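Mirketti Quilt Words

A word list for people who sew, mend, collect or just love old bedcovers! Mirketti Quilt Words gathers 585 terms for patchwork, weaving and household textiles, each with a short plain definition and a note on where we heard it. Some came out of sewing manuals, but the best ones came from kitchen-table talks in Drekport and Millmont, where the same stitch can go by two names on one street.

What's in the download

terms.csv has one row per term
sources.csv lists the books and talks behind each entry
variants.csv holds spellings, and it's a lovely mess

Columns in terms.csv: term, meaning, region, source_id, checked. A blank region means we never found out. If checked says "no," only one of us has read the entry, so go easy on it.

Version 2, 16 May 2021

Added 23 terms for edge bindings, nearly all from Clotilde Guérin, who also fixed our muddle over "batting" and "wadding" (thank you, Clotilde!). Ostap Zhuravel rewrote the tapestry section from top to bottom. Five duplicate rows are gone.

Patterned fabrics 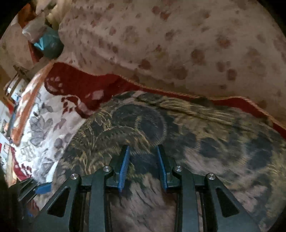
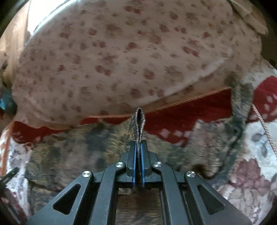

Photos: Skye Geddes, for Mirketti Quilt Words

Reuse

Use the list for anything you like, printed or online, and please keep the source column with it. Corrections go to Lukian Maksymiv through the issues page. We'd especially love more words for worn-out cloth, and anything at all from Millmont before the mills closed.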